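Rosemarie Steinbach does not own a robot, and she would like that cleared up before we sit down.

"People come to the open evening and ask where it is," she says. "They look behind the curtains. I tell them we're a robotics club in the same way some people are a sailing club and live in Nebraska."

The Brullden Robotics Club has been meeting since March in a back room with gray carpet and not enough outlets. Its members are mostly high schoolers, with two or three adults who came to drop off a kid and stayed. What they have, in place of a robot, is two hand-held grippers, a good deal of black cable, and a competition entry with a deadline that Steinbach has written on the door in marker. It was supposed to be dry-erase marker.

The competition is called the Hapeta Challenge, and its small manipulation class is open to teams that can't afford an arm. Teams show a task by hand, using grippers, over and over, and send the recordings in. The organizers train a policy on them and run it on their own machine. The team whose recordings produce the best robot wins, having never been in the same building with it.

"It's teaching by mail," Steinbach says. "I find it very restful. If the thing drops a purse on the floor, it does it three states away."

The purse is the task, or half of it. There is a black tray with a stand rising out of it, the kind of thing you'd hang necklaces on, and there is a brown leather coin purse. The purse goes from the table into the tray. A key chain that hangs from the bar comes off and joins it. A grown person with ordinary fingers can do both while talking on the phone. With grippers, on the evening I visited, it took one sophomore long enough that I finished my coffee and went looking for another.

I asked why a purse. The club's first choice had been a deck of cards.

"We don't discuss the cards," she says. Then she discusses the cards for some time. They were slippery, they were flat, they stuck together, and one of them is still missing. A purse, she explains, has some height to it, so you can come at it from both sides. It also has a curve and a straight edge, and a gripper does not feel the same way about the two. The kids spent a whole evening arguing over which way the flat side ought to face at the start. The argument was settled by deciding that it should face every way, in turn, which meant more recordings for everybody.

"That was the night I learned which of them had been listening," she says. "You want variety. If you put it down the same way every time, you've taught a robot one very specific thing about one very specific spot on a table." 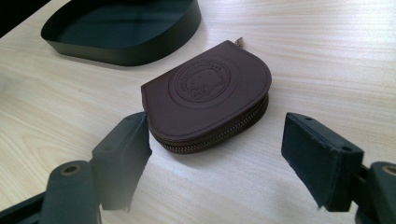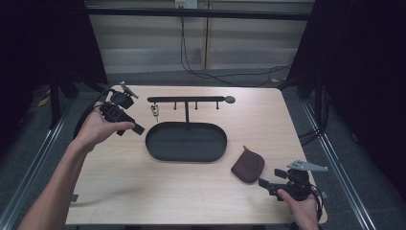
The target is 300 good recordings. The word "good" has caused trouble. Steinbach defines it as a run in which both items end up where they belong, neither hand does anything silly, and the person holding the grippers doesn't stop halfway to scratch. By that standard the club had 110 when I visited, out of a much larger number she declined to give me.

"I had it on the whiteboard. It was bad for morale, so I erased it. Mine, I mean. The kids thought it was hilarious."

She came to this sideways. For 28 years she repaired sewing machines, the last stretch of it for a shop called Truvaleck that sold vacuums in the front and did everything else in the back. She retired, was bored by lunch, and signed up to help with an after-school program that she believed was about quilting. The flyer had said "hands-on automation." She says she still thinks the wording was vague.

The sewing machines turned out to be decent preparation. When a pad on one of the fingers starts to wear, she's the one who notices. When a cable gets in the way, she's the one who moves it, usually in the middle of somebody's best run. "They hate that," she says cheerfully. "I have ruined some beautiful work."

I was offered a turn and took it. It's an odd feeling, holding a gripper in each hand. You become aware of how much your fingertips normally do without consulting you. I closed on the purse with what I considered a light touch and sent it sliding off toward the edge of the table. On the second try I got it into the air and then had no plan. A boy of 15 or so told me, kindly, that I was thinking about it too much, and that they would not be keeping either of those.

"He's right, you went in too fast," Steinbach said from across the room, without looking up. "Everybody from the newspaper goes in too fast." I asked how many people from the newspaper there had been. "You," she said.

The club's software, which one of the seniors wrote and named Dreltia for reasons he would not go into, sorts the recordings and flags the ones that look wrong. It's strict. It once threw out an entire evening's work over a clock setting. Steinbach speaks of it the way you'd speak of a difficult daughter-in-law.

"It's very thorough," she says. "I'll leave it there."

What she likes most is the slow part. A new member can manage up to 60 runs in an evening before the shoulders go, and she says somewhere in the middle of that they quit performing and start paying attention. They notice that the key chain swings. They notice they've been favoring one hand. One girl went home and watched herself make a sandwich, and came back the next week with notes.

"She had a page and a half," Steinbach says. "On a sandwich. I've still got it."

As for winning, she's realistic. Last year's top team had a room of its own, matching shirts and a sponsor. Brullden has the shirts on order. They were meant to say "No Robot Yet" across the back, and the proof came back reading "No Robot Yeti." The kids voted to keep it.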